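# Portion Size and Leftovers at the Hokance Street Dining Hall

Student project report, Food and Society
Leonie Kettler

## 1. What the project was about

The dining hall on Hokance Street serves lunch to students from two buildings, Postma and Gidanlow. Last year the kitchen changed the way it hands out dessert. Before the change, desserts were cut in the kitchen and set out on plates. After the change, students cut or scooped their own. The kitchen manager had the impression that more dessert was being thrown away since then, but the kitchen does not weigh its waste by type, so there was no record to check.

I wanted to find out two things. The first was how much dessert comes back uneaten under each system. The second was why students leave it. I expected the reason to be taste. I also expected self-service to produce less waste, since people could take as little as they wanted.

## 2. Method

The kitchen agreed to run both systems during my project, which took place in August, when the summer session is on and the hall is less busy. We used 15 lunches in total. On 8 of them dessert was pre-cut and plated, and on the other seven it was self-service. The menu repeated closely enough that most desserts appeared under both systems: sheet cake, layer cake, rice pudding, fruit crumble and a lemon bar.

I stood at the tray return from noon until 1:30 p.m. Anything left on a dessert plate or in a dessert bowl was scraped into a separate tub and weighed at the end of lunch. I subtracted the weight of the tub. Napkins and wrappers were picked out first. The scale came from the Kamarau teaching kitchen and reads in whole grams.

I also handed out a short paper survey. It asked what dessert the student had taken, whether they finished it, and if not, why. There was one open question at the end for comments. I got 200 usable surveys. A few others had to be left out because the student had skipped the dessert question.

The number of desserts served was taken from the kitchen's own tally on plated days. On self-service days I used the number of dessert plates and bowls that came back. These are not quite the same measure, and I come back to this in section 5.

## 3. Results

### 3.1 Weight of leftovers

The largest amount for a single lunch was 981 grams. This was a self-service day with layer cake. The smallest amounts came on plated days with lemon bars, which are small and easy to finish.

On average, self-service days produced more dessert waste per plate than plated days. The difference was clear for both kinds of cake and for the crumble. For rice pudding I could not see a difference. Pudding is taken with a ladle, and most students took one ladle, which is the same amount the kitchen puts in a bowl.

The layer cake had the biggest gap between the two systems. It is hard to cut a thin slice from a tall cake with the server provided, and slices fell over when students tried. Several came back with only the frosting eaten, or with everything except the frosting eaten.

### 3.2 Reasons given in the survey

The most common reason for not finishing was "too much." The second was "too sweet," and the third was "ran out of time." Very few students wrote that the dessert tasted bad. The two who did were both talking about the crumble on the same day, when the topping was burned at one end of the pan.

Students from Gidanlow mentioned time more often than students from Postma. Gidanlow has a class that starts at 1 p.m., and the walk back takes a while. Some of them said they took dessert first so they would not have to wait in line twice, then found they were full.

The comments at the end were mostly requests. People asked for fruit, for smaller pieces, and for the lemon bars to be served more often. One student wrote that she shares a slice with a friend every day and would like a second fork without being asked about it.

## 4. Individual cakes

Several comments suggested small cakes made for one person. The idea is that a whole small cake looks like a full dessert even when it weighs less than a normal slice. There would also be no cutting at the counter, so the problem with the cake server would go away.

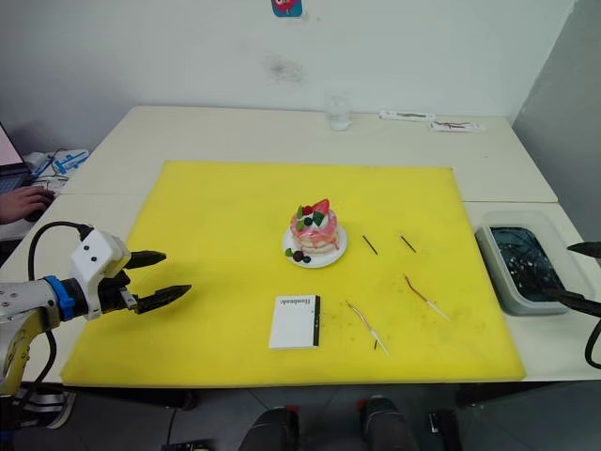

*Figure 1. Small layered cake with pink coating and fruit-shaped decorations, on a round white plate.*

I asked the kitchen whether this would be possible. The answer was that small cakes take more labor, mainly for coating and decorating, and that the hall would need more pans. The manager thought a plain version, without layers, could be done once a week.

## 5. Limits of the study

The two ways of counting servings do not match. On plated days a student could take a dessert and carry it out of the hall, and it would still be in the tally. On self-service days it would be missing. This makes the plated days look slightly better than they were.

Summer students may also eat differently from students during the regular year. The lunch line is shorter, and people have more time to go back for more. I would repeat the weighing in the fall before making a permanent change.

I did not weigh what was left in the serving pans. On plated days the kitchen sometimes had cut pieces left over that could not be kept. If those were included, the gap between the systems would be smaller.

## 6. Recommendations

- Go back to plated service for both kinds of cake and for the crumble.
- Keep rice pudding as self-service.
- Cut sheet cake into smaller squares and allow students to take a second one.
- Put a stack of extra forks next to the desserts.
- Weigh leftover pieces in the kitchen as well as at the tray return if the study is repeated.

The weighing sheets and the blank survey form are in the project folder at the Kamarau teaching kitchen.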